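From: Evangelia Koutsoukos
To: robotics-club list
Subject: Re: [club] Kitchen task, scoring and where we are

Replying to Esperanza's message from last night, quoted here so the new people have it.

> Can somebody write down what the kitchen task consists of now? I have
> read the Prosow rules twice and I still can't tell whether the plates
> count or only the silverware. I also need to know which version of the
> grasp code to put on the Flarkon laptop. The folder has three and none
> of them has a date.
>
> Esperanza Escobar

The plates count, but in a separate round. The Prosow challenge splits the kitchen task in 2 parts. In part one the robot takes plates from the rack beside the sink and puts them in the lower rack of the dishwasher. In part two it does the same with silverware, one piece at a time. Each part gets 300 seconds on the clock. The door is already open at the start in both, so we can stop working on the door handle. I know Benítez put a lot of hours into that and I'd like to keep the branch, but please don't merge it.

For anyone who hasn't been over to the practice kitchen, the start position for the plate round has the sink clear, two plates upright in the rack at the right end, and the dishwasher open just to the right of the cabinets. Please reset to this between runs.
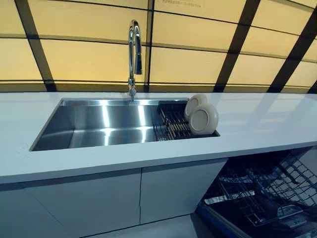 Esperanza Escobar wrote back on the plates this morning that the rules let us pick the order, and she wants the front one first, since going for the rear one means reaching over the other and the wrist has very little room there. She also asked that whoever resets the rack push both plates fully down into the slots, or the pose estimate will be off before the run starts.

I agree on both. Front plate first is now the default in the config. If you want to test the other order, change it on your own copy and leave the shared one alone.

On the grasp code: use the one tagged 492. The other two in the folder are older. I'll move them into an archive folder tonight so this doesn't come up again. The commit message on 492 says "fix thumb," which isn't much help. What changed is that the thumb now closes before the other fingers when the target is narrow. With the old order the fingers arrived first and pushed a spoon away before the thumb got to it. Plates use the wide grasp and are not affected.

Part two is where most of the work is left. Picking up a piece of silverware and holding it is one problem, and getting it turned the right way for the rack is another, and we have been treating them as one. From now on log them separately. Put "hold" and "turn" in the notes column with a yes or no for each. During a hold test the hand stays up beside the sink with the piece between thumb and palm, and the arm does not move toward the rack until the person at the laptop says so.
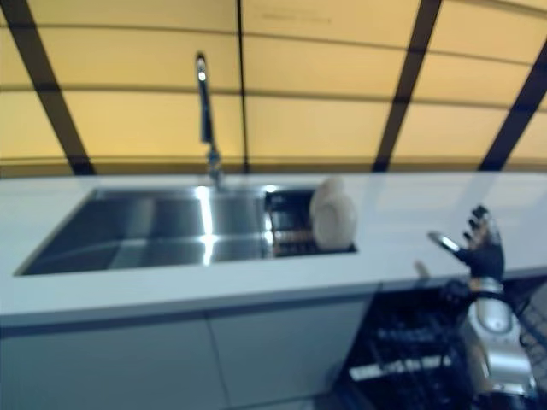 Please also write down which piece was used. The long-handled ones and the short ones behave differently, and the log as it stands mixes them together, so I can't tell whether a bad afternoon was the code or the spoon.

The reflections on the steel are still a problem for the detector. Ploltidow's labeling tool lets us mark a bright patch as "ignore," and so far we have 1103 labeled images, nearly all of them of plates. We need silverware. If you have a free hour and can't get to the kitchen, labeling is the most useful thing you can do. The instructions are in the shared folder under the tool's name. Don't label anything blurred enough that you have to guess at the outline. Skip it and go to the next one.

Practice is at 4:30 as usual. I need two people at the laptop and one at the stop button for every run, including short ones. If you're on the stop button you don't do anything else, and that includes resetting plates.

The entry form goes in at the beginning of December. I have the draft and will send it to the list once the team names are settled. Reply to me directly if yours should be on it.

Evangelia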